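Speaker notes, Fliltham trade evening, Mon 19 October

Slide 1. Hello, thanks, mention the tea. I run the folding side at Brandes, so I'm talking as someone who's spent years up to the elbows in other people's blankets!

Slide 2. Why folding? Ask for a show of hands on who's got a machine that does flat sheets (most of the room, I'd guess). Then ask who's got one that does fleece. Fleece bunches, it sags, it never sits the same way twice, and that's where Zukis came in with the hand-held grippers. You squeeze the trigger, the jaws close, and your hand does the folding through the tool.

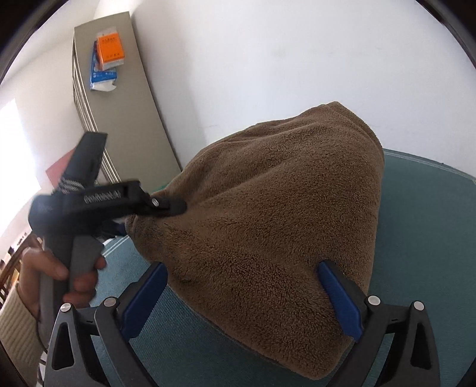 So what changed for us? We had 11 folders before Mokora started and we've got 11 now. I'll say that early because it's always the first question. The job is different though. People used to race each other to the end of a pile, and on the grippers you slow right down, and some of them hated that (me included, for the first 3 weeks).

Slide 3. Wrists and breaks. We swap over every 2 hours. Tell the story about the radio.

Slide 4. Pay. Same rate on the grippers as on the tables, agreed before we began. Pause here, let them ask. 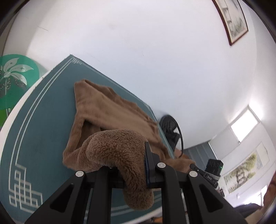
Brown fleece on the teal mat, one bunch held in the jaws.

Slide 5. Next up: 2000 folds by December, then we sit down with Zukis and decide who wants to carry on. Leave the sign-up sheet by the door.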